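Category: Workshop Tips > Teaching Machines by Hand

Tips for Recording Cloth-Folding Examples With an Arm

If you are gathering folding examples so a learning system can pick up the job, most of your time goes to ordinary housekeeping. The tips on this page come out of the work on the Lonia project, where we record people guiding an arm through small laundry jobs on a table. None of it needs special tools. A cheap notebook, a roll of masking tape and a lint brush will cover most of it.

The page assumes your arm already runs and your cameras already save to disk. If they don't, sort that out first.

Before you start

Clear the table completely, then put back only what the task calls for. A pencil left near the corner will show up in every recording you make that morning, and the system may decide the pencil matters.

Wipe the table with a barely damp rag and let it dry. Lint builds up faster than you would think, especially with brushed cotton and towels.

Check each camera view on the screen before the first take. Look for the whole cloth when it is spread flat, with a hand's width to spare on every side. Cloth that fits in view when folded often doesn't when it is opened out.

Tighten the clamps on your stands. Then tighten them again after lunch. Rosemarie Weidemann lost most of a morning's takes at Hurnthorpe to a clamp that sagged a little at a time, and you couldn't tell from any single take. She found it by laying the first and last recordings side by side. We now do the same check at the end of each batch.

Set your lighting and leave it alone. Pull the blinds if the sun comes round during your working hours. If you want examples in different light, make them a separate batch and write that down.

Picking the cloth

Start with one cloth and stay with it until the person guiding the arm can do the fold without thinking. Washcloths and small towels are easiest. T-shirts are harder than they look on account of the sleeves. Leave fitted sheets for next year.

Choose a color that stands apart from your table. Wash new cloth once before using it, as the stiffness from the store goes away and it handles differently afterward. Skip fabric softener.
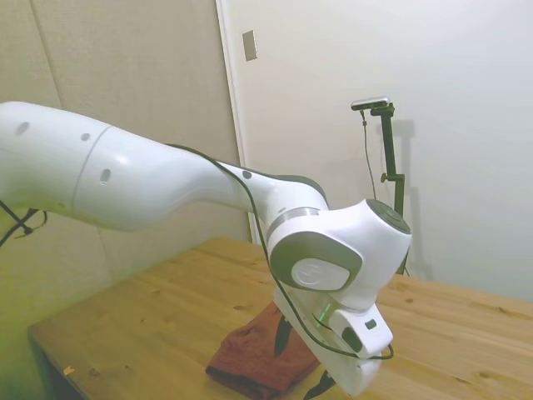 Cloth color is worth a few minutes of testing before you commit to a long batch. Put your candidates on the table one at a time, run the arm over each, and look at what the cameras save. We like strong, plain colors for a first batch. A rust-red cloth on a pale wooden top is easy to pick out, and the black fingers are easy to follow when they come down over it. White cloth under a white arm gives you a lot more trouble, and so does black cloth under black fingers, where you lose the exact moment of the pinch. Do add those harder colors later on. A system that has only been shown easy cloth will be poor at the rest of the laundry.

Keep the cable on the arm in mind while you are testing. Move the wrist through its full turn by hand and see that the cable has enough slack to follow but doesn't hang low enough to brush the cloth. A cable dragging over a towel will undo a fold very neatly.

Recording a take

1. Put the cloth in its starting position. For early batches, mark two corners with small bits of masking tape, set the cloth by them, and peel the tape off before you record.

2. Bring the arm to its rest position. Use the same one every time.

3. Start the recording, wait a slow breath, and then begin moving. The pause gives you a clean start to trim to.

4. Move at a steady, comfortable speed. Beginners tend to rush the reach and then stall over the cloth while they line up the fingers. Bart Wuyts has new people practice the reach alone, with no folding, until the stall goes away.

5. Close the fingers on a single layer where the fold calls for one layer. If you pick up both, open the fingers, back off and go again. Keep that take. Label it as a recovered grasp, as you will want those later.

6. Lay the fold down, release, and lift straight up. Pulling sideways after the release drags the top layer with you.

7. Go back to rest, wait another breath, and stop the recording.

8. Write the result in the notebook before you touch the cloth. Good, recovered or failed is enough.

Don't throw away failed takes on the day. Put them in their own folder. Ramesh Nigam went back through ours in April and found that a fair share of them were good up to the last fold, and we used the first part of each.

Reading the close-up view

A camera at the wrist or gripper is very useful for seeing where a layer ends, but it takes getting used to. Once it is close to the cloth you are mostly looking at color and shadow. Don't expect to see stitching or threads. Learn to read the folds by their shading, and find the edge by where the table begins.

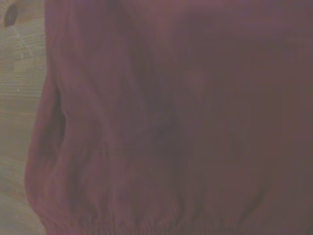
9. Go through the close-up recording of your first take before making the second. In a close view of bunched maroon fabric, a dark narrow channel is a tuck, and a rounded lip along the side means the cloth is curling over on itself. If cloth covers nearly the whole view, with just a strip of pale striated surface down one side, ask yourself whether you could choose a grasp point from that alone. If you couldn't, have your other camera saved alongside it.

10. Check that both recordings have the same start time. If they are out of step, fix it now. Matching them up later by eye is slow work.

Between takes

Shake the cloth out fully each time. Cloth remembers a fold, and by the tenth take it will fall into place by itself. This flatters your results. We keep four matching cloths and rotate them, and iron the lot at the end of the day.

Change the starting position on purpose once the basic fold is going well. Turn the cloth a little, slide it toward one side, or drop it in a heap and record the flattening as its own task. Mattes Stöcker drops the cloth from shoulder height with his eyes shut, which is as good a method as any we have tried.

Swap the person guiding the arm after roughly two hours. Tired hands make long, wandering paths, and the system will copy them faithfully.

Labels and file names

Keep file names short and boring: the task, the cloth, the person's initials and the take. Put everything else in a plain text file beside the recordings. We note the cloth's fiber, whether it was ironed, the lighting and anything that got bumped.

Agree on your words before you begin. Jörg Strobel and I spent a whole batch using "half fold" for different things. He meant side to side and I meant top to bottom, and every label had to be gone over by hand.

Copy the day's files to a second drive before you go home. Open a few of the copies and play them through to the end.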